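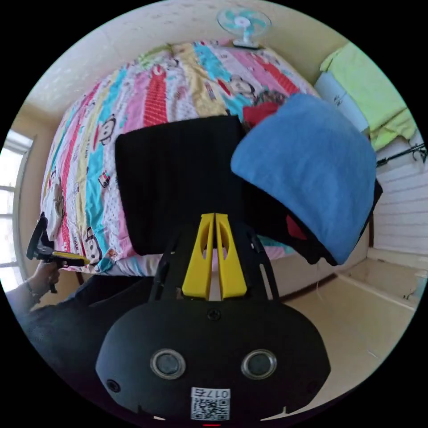
Brullow Monkey Stripe Quilt

I sew these at home in Tavorden and this is the one my own kids fight over! Cheeky monkey faces all over, little cars in between, and stripes in pink, red, turquoise, yellow, white and light green (so yes, it goes with any colour you've already got on the walls). It's big enough to hang over the side of the bed, and you get the turquoise and pink band along the border.

I fold all our washing on mine, towels and everything, and it goes through a cold machine wash most weeks. Line dry in the shade if you can, and please skip the bleach.

Item 391. Allow 3 days before I post. Next batch is September, so message me if you'd like one put aside.

Tsegereda Ejigu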